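Turnwood Statements: a small collection of political remarks

Welcome, and thank you for stopping by! This is a collection of public remarks made by candidates and officeholders in Stavurstead and the towns nearby, gathered over two election seasons. I started it on my kitchen laptop after a long argument with Munther Shboul over who had said what about the Hamdan bridge toll, and it has grown a good deal since then (we still disagree about the toll).

What you get

There are about 400 remarks, taken from 22 council meetings and 16 radio interviews. Each one sits on its own row in a plain CSV file, with the speaker's office, the topic, the month, the words themselves and a short note on what was being asked at the time. Please do read the note before you quote anybody. A mayor grumbling about the state government sounds very different once you know she was asked about snow plows.
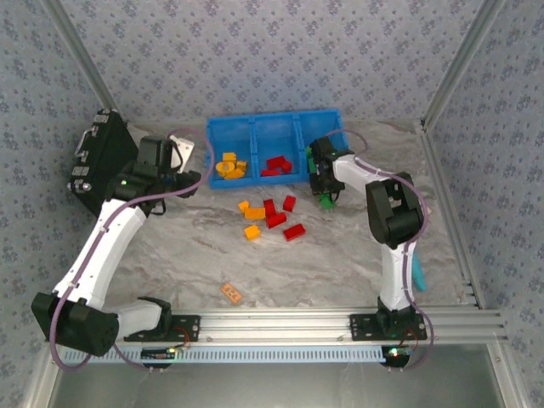 The topic labels were done by hand, by me and Melur Lumbantobing, and we went back over every row where we had picked different ones. Taxes and roads were easy. "Border and immigration" gave us the most trouble, as local people tend to wander in and out of it while talking about housing or school places, so a few rows carry a second label.

Known problems

The Harositz interviews were typed up from a scratchy recording, and where a word couldn't be made out you'll find [unclear] in its place. The July rows lean heavily toward one side, simply for the reason that the other side's candidate had stopped giving interviews that month. I wouldn't use them to compare the parties.

Using it

Help yourself for schoolwork, research or a newspaper column, and please mention Turnwood Statements somewhere. If you spot a misquote, send me the row number along with the meeting or interview it came from, and I'll fix it in the next version.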